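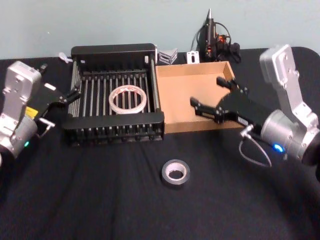 A reader commented on the last post that a dish rack is a dumb place to keep tape, and that a drawer would do the same job without taking up half the table. The same comment said a cardboard box lid will sag inside a month. I started a reply and it got long, so I'm making it a post.

Jun 30, 2019

First, the drawer. I had a tape drawer for years at the old place and it was bad. Tape in a drawer ends up under other things. The edges pick up lint and pencil shavings and whatever else is down there, and then when you pull a strip off, the side of it has a fuzzy gray line that doesn't stick. Packing tape is the worst for this. Once there's grit along one edge it splits when you pull, and you get a strip that goes from full width down to a point and then you're picking at the roll with a fingernail for five minutes.

Also I could never open the drawer all the way, because of the radiator. That's a problem with that drawer and I understand other people have better ones.

So when I set up the packing table here in Grevance I decided the tape was going to live on top, out in the open. I tried a few things before the dish rack. A paper towel holder worked all right for rolls with a normal size core, but the one roll you want is always on the bottom. A hook on the wall was fine until I bought wide tape. A basket was the drawer again with the lid off.

The rack was left over. We got a bigger one for the kitchen in December and the black one went into the hall closet, where it held nothing for a while and then held mail. It has a row of metal rods going front to back, and a back panel that stands up, and a rail along the front. If you lay a roll of tape flat on the rods, it stays where you put it. Dust and bits of cardboard fall through between the rods and you can lift the rack up and wipe under it. You can get your fingers under the roll to pick it up too, which I didn't think about until I was using it every day.

I don't stand the rolls up on edge between the tines. People suggest this. A thin roll of masking tape might sit there okay, but a wide roll leans on its neighbor and then they both go over. Flat is better. If you have a lot of rolls this will not hold them all, and I think that's a point in favor. I keep the clear packing tape in it and the other rolls come and go.
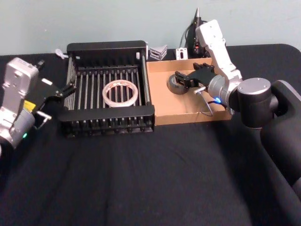

Photo: Clukatik blog. Please ask before reposting.

The tray next to it is the part I'd defend harder. It's cardboard, low sides, open on top. I use it for whatever isn't the clear tape on a given day. Mostly that means the duct tape, and when I'm packing orders it also gets the marker and the scissors and the labels. When I'm done the loose things come out and go on the shelf.

I want the duct tape kept apart from the clear tape. The adhesive on duct tape creeps out the sides when the room is warm. If you stack it on top of another roll, the two get stuck together, and the bottom one comes up with it and then drops on the floor. In a cardboard tray it can ooze all it wants. When the bottom gets tacky and covered in lint you recycle the tray and cut down another box.

About sagging. A tray with low walls doesn't have much to sag. What goes first is the corners, if you carry it around by one side with something heavy in it. I don't carry it around. It sits beside the rack, pushed up close, and the rack more or less keeps it from sliding to the left. If you want it to last longer, fold the flaps to the inside when you cut the box down and glue them flat. I used to tape them, but then you have tape edges catching on your sleeve.

How I cut one down, for the person who asked about that in May: measure up from the bottom on all four sides, draw the line with a straightedge, cut the corners first and then the long sides. Use a fresh blade. Cut away from yourself, with the box on the floor and not on the table. I ruined a tablecloth once doing it on the table.

And that brings up the cloth. I got two emails about the cloth. It's a plain black cloth, and it does wrinkle. I used to work on the bare tabletop and I like the cloth better. Cardboard slides around less on it. You can find the clear tape on it, and on the pale tabletop I was always patting around for the end of a strip I'd torn off and put down somewhere. It does show lint. I shake it out the back door once a week and wash it when it needs it. Don't use a fabric with a nap, like felt or fleece, near tape. You'll be picking it off the roll forever.

Someone at Kasten, the storage place by the bus station, tried to sell me a vinyl mat in place of the cloth. I took one home and returned it. Tape sticks to vinyl very well. They were nice about it.

Now the part of the comment I do agree with, which is the space. Yes, a dish rack takes up room. The table is deep enough that I can keep the rack and the tray side by side toward the back and leave the front clear for the box I'm packing. If your table is shallow, this won't work as well and you might do better with a shelf above. What I would not do is put the rack at the front edge. I had it there the first week and I leaned on it with every box.

The order of things matters more to me than which containers you use. Rack to the left, tray to the right. I hold the box with my left hand and reach over with my right, so you'd think I'd want the clear tape on the right, and I did have it that way to begin with. But I kept setting the roll down in the wrong place, because I put things down with my left hand after I've torn the strip. 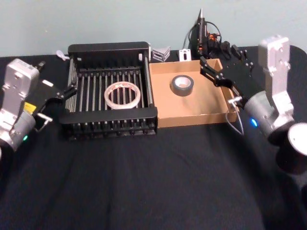 Once I swapped them I stopped losing the roll. If you're left-handed, try it the other way around, and then try it my way anyway for a day or two. You won't know which hand you put things down with until you watch yourself.

A few other questions that came in.

On dispensers: I own one, the red handle kind, and I use it when I have a pile of boxes to close. For one or two boxes I'd rather use the bare roll. Fold the end under itself before you put it back. A small fold is enough. If you forget, turn the roll slowly under a lamp and run a thumbnail across it. A pencil eraser dragged across the tape sometimes catches the end when a nail won't.

On brands: I've been buying Akum packing tape for the shop orders. It's fourteen dollars for the multipack, it's a bit loud coming off the roll, and it sticks to recycled boxes, which a lot of the cheaper stuff doesn't. I bought it with my own money. I wouldn't use it on gift wrap, it's too shiny and it pulls the print off the paper if you change your mind.

On duct tape for shipping: no. The post office counter here doesn't like it and it peels in the cold. I keep it for fixing things around the house, like the hose on the vacuum.

On storing tape long term: flat, in a bag, in a closet that doesn't get hot. The attic is too hot. I had a whole box of tape in the attic one summer and the rolls went oval. You could still use them but they thumped every time they went around.

On rust: the rods on my rack are okay so far. A dish rack that's been used for dishes a long time can have rust where the rods go into the frame, and that will mark your tape and your labels. Check yours at the ends of the rods before you give it this job. If there's a little, scrub it off with baking soda and let it dry overnight. If there's a lot I'd throw the rack out.

One last thing about where to put the table. Mine is against a wall, and for this kind of work I'd always choose a wall over the middle of the room. Things don't fall off the back. The cost is that the paint gets rubbed. I've tried a damp sponge and dish soap and it helps some, and I've tried one of those white foam erasers, which took the gray off but left a shiny patch on flat paint. Next time I paint I'll use something with a bit more gloss down low, at least from the tabletop up to elbow height.

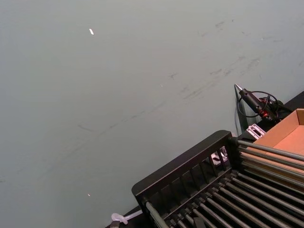 Rack and wall, scuff marks and all.

If you already have rub marks and don't want to repaint, you could stand a sheet of white poster board behind the table. A friend does that and changes it twice a year. I keep meaning to and haven't bought the board. I'd also want to pin it somehow, and I don't want to tape it to the wall, given what happened to the hallway.

To the reader who wrote in: if the drawer works for you, leave it alone. I'd only say to put the tape in a plastic bag first, and to keep the duct tape in a different bag. I am going to try your idea about the rubber shelf liner under the tray and I'll report back when I've used it for a while.

Next week is string, and probably the bubble wrap question too if there's room.

Recent posts

Cutting down a box without wrecking the corners
What I keep on the packing table
Returning the vinyl mat
Sorting 1,000 buttons by size, part two
Labels that peel and labels that don't
Cleaning out the hall closet again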